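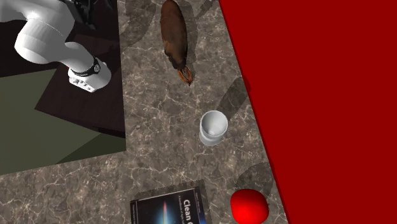 Fig. 1. Escena simulada. Brazo blanco y pinza sobre una plataforma oscura cuadrada.

Cuaderno de taller – Encuadernación y conservación
21 de agosto de 2018

Asunto: adhesivos para el lote Menton, segunda serie de ensayos.

Se retoma el ensayo de engrudo de almidón de trigo interrumpido antes de las vacaciones. El preparado anterior se desechó por presentar grumos y olor ácido. Se prepara uno nuevo en proporción 1:4 con agua desionizada, reposo previo del almidón de 20 minutos y cocción al baño maría sin superar los 70 grados. Se pasa dos veces por tamiz de crin. La consistencia resulta adecuada para papel japonés fino; para los refuerzos de lomo deberá emplearse menos diluida.

Se cortan 14 probetas de papel verjurado procedente de las guardas sobrantes de Tavares, todas en el sentido de la fibra. La mitad se encola con engrudo y la otra mitad con metilcelulosa. Secado entre secantes y fieltros, bajo peso moderado. Los secantes se cambian a media mañana y de nuevo al cierre.

Observaciones:
Las probetas con metilcelulosa presentan menor ondulación al retirar el primer secante. El engrudo agarra antes, pero deja un ligero brillo en los bordes cuando se aplica con la brocha ancha. Se recomienda repetir con pincel plano y eliminar el exceso con papel absorbente.

La tela suministrada por Jonell no corresponde a la muestra aprobada: el apresto es más rígido y el tono, algo más frío. Queda apartada en la estantería alta, sin abrir el segundo rollo, a la espera de respuesta del proveedor. No debe utilizarse en ningún volumen del lote.

Prensa Ferach: el husillo vuelve a ofrecer resistencia en el último cuarto de vuelta. Se limpia y se engrasa. La platina sigue cediendo un poco hacia la izquierda – se compensa provisionalmente con cartón gris, solución que no es admisible para los volúmenes en pergamino.

Pendiente:
Medir el pH de ambas series una vez acondicionadas.
Ensayo de reversibilidad con humedad controlada.
Etiquetar los frascos de metilcelulosa con fecha de preparación (hay dos sin identificar).
Solicitar fieltros nuevos; los actuales marcan el papel.

La decisión sobre el adhesivo se aplaza a septiembre. Hasta entonces no se intervendrá ninguna guarda original. Las probetas permanecen en la prensa pequeña, serie A debajo y serie B encima.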